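Questions we get about writing for the *Trotby Quarterly*, answered in the order they tend to arrive.

**Who can send something in?**

Anyone who lives in Trotby, used to, or has strong feelings about it. Kristýna Murín moved away years ago and still sends us a column on hedges.

**How long should a piece be?**

Up to 400 words. We do count, and so does the printer. Poems get 45 lines, which most poets regard as an insult and most readers as generous.

**Can I write about the parking on Vemero Lane?**

You can. We had seven pieces on it last year and ran two. If yours contains a fresh fact, it goes to the top of the pile.

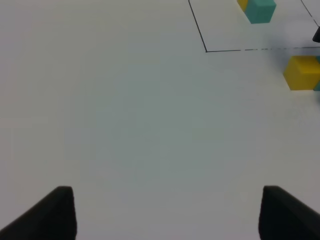

Issue 45, p. 7

**Will you edit my work?**

Yes. Rosângela Dantas does the cutting, and she is kind about it afterwards. You'll see a proof before we print - please correct mistakes on it and resist adding a new ending.

**When is the deadline?**

Noon on the last day of the month before the issue. For the winter one that means November. Ronaldo Cordeiro has twice claimed his clock was slow, and we've stopped asking about the clock.

**Do you pay?**

In copies. You get two, and your mother can have a third.

**Where can I pick up the magazine?**

We print 200. Most go to the library and the bakery, and the rest sit by the till at Aleven Books until somebody needs something to read on the bus.

**I sent a letter and you didn't print it. Why?**

It may have been too long, too late or about Anselmo Figueiredo's trombone. Try us again next issue, on another subject.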